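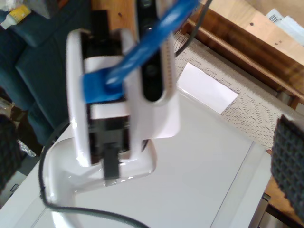
Hi all, I'm just back from the July braiding and color intensive at Clirside and I'm still buzzing! Five of us from the salon went, and I came home with a notebook full of scribbles (and very sore thumbs). The best part was the sectioning class. Our teacher had us lay a strip of tape diagonally over the mannequin's head before touching a comb, a bright blue one like the band across that white camera, and follow its edge for the first parting. My diagonal parts have never been so clean. I did three full heads that way and couldn't wait to try it on a client.

Mansa Mensah wrote:
> Has anyone taken the color half of the Clirside class? I have
> $700 set aside for training and I'm torn between that and the
> Mendavis one. I mostly do curly hair and don't want another
> week of straight blonde wigs.
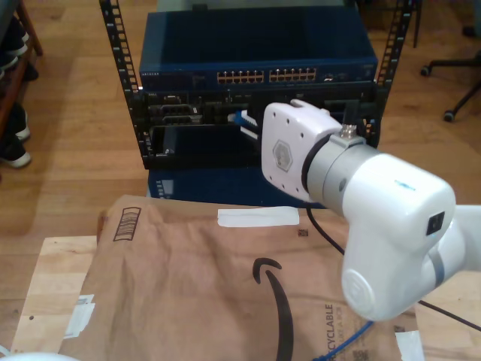
Blue-and-white cable connector at the middle unit of the rack.

Mansa, go for it! Two of the color days were on curls, with real models, and we mixed everything ourselves. I used the Ren glosses for the first time and loved how soft the coppers came out on dark hair. Mendavis is good too, but it leans toward cutting. Bring your own clips, theirs are the slippery kind.
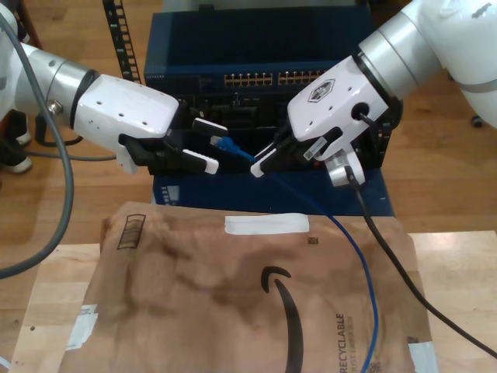
Blue Ethernet cable between the two grippers, over the dark blue switch.

I can type up my formulas if people want them. I still owe Pukier an order for foils anyway, so I'll be at the computer tonight.

Peiyu Zeng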